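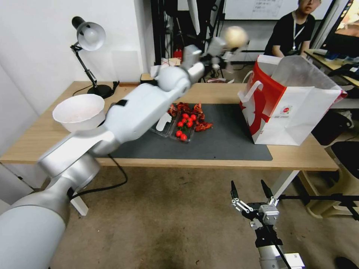
FOR IMMEDIATE RELEASE

**Remedios Tejada to contest Garncombe in February special election**

GARNCOMBE – Remedios Tejada will run for the vacant Garncombe seat on the Longo County Council, her campaign announced this morning. Her nominating petition carried 2,512 signatures, well over the 1,000 required, and has been accepted by the county clerk.

Tejada has served two terms on the Garncombe school board and spent 14 years as a bus dispatcher for the county. She is running without a party label. The seat has been open since Aigars Mets stepped down in the fall to move out of the district.

"People here have gone months without a vote on the council, and the budget was passed in that time," Tejada said. "The Route 82 bus was cut back to weekday mornings in that budget. I want it put back, and I want the council to publish ridership numbers before it touches another route."

Tejada's platform also calls for evening council meetings, a second ballot drop box on the east side of Garncombe, and a freeze on the sale of county land along Illatis Creek until the new flood maps are finished. The full platform is available from the campaign office and at the Garncombe library desk.

Three candidates have now qualified for the ballot. The others are Fiorella Sorrentino, a real estate attorney who ran for the seat in the last regular election and lost to Mets by 82 votes, and Stela Avram, owner of a hardware store in Lesirbridge. The winner will serve the 2 years left in the term.

The campaign has asked both opponents to take part in a debate at the Lesirbridge firehouse. Avram has agreed. Sorrentino's campaign has said it is checking her schedule.

"We will work around any date Ms. Sorrentino can offer," said campaign manager Fiorella Messina. "Voters in the north end have not had a candidate debate in their own part of the district for a long time."

Early voting will be held at the county annex and the Lesirbridge firehouse. Polls on election day are open from 7 a.m. to 8 p.m. Voters who have moved within the district since the last election should update their address with the clerk before early voting opens.

**Media contact:** Fiorella Messina, campaign manager, Tejada for Council, Garncombe. Interview requests should be made by 4 p.m. for next-day availability.

###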